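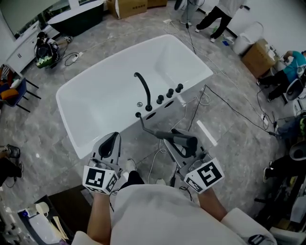
Bathroom safety walk-through, guest house at Clilthorpe
1 September 2023

Please take this along when you go from room to room, and do write in the margins, since the last set of comments from February was a great help to me when I was ordering parts.

Floor and threshold
Mat lies flat, no curled corners: OK
Tile grout sound by the door: NEEDS WORK
Comment: There is a crumbly patch just where you step in with bare feet. I swept it out and put a towel down, but it wants proper regrouting before the next long booking.

Grab rails
Rails firm when leaned on: OK
Comment: I put my full weight on each of them (and I am no feather!) and felt nothing shift. The rail by the toilet is still the old Slanina one, a bit scuffed but good and solid.

Water
Hottest setting at the sink safe for hands: NEEDS WORK
Comment: Too hot for my liking. Older guests and little ones can get hurt before they know it, so I have asked for the mixing valve to be turned down and will test again.
Handheld shower hose free of splits: OK
Drains run clear: OK, though the sink is slow

Electrical
Outlet trips when test button is pressed: OK
Fan runs and grille is clean: NEEDS WORK
Comment: You would not believe the lint. The Plomura fan hums along fine once it is cleaned out, so please don't let anyone talk you into a new one.

Lighting
Night light works: OK
Comment: Bulb changed, 28 left in the hall closet.

Door
Lock opens from outside with a coin: OK
Comment: Stiff, but it goes. A drop of oil next time.

Re-check the NEEDS WORK items in 2 weeks and leave this sheet in the Arkar binder.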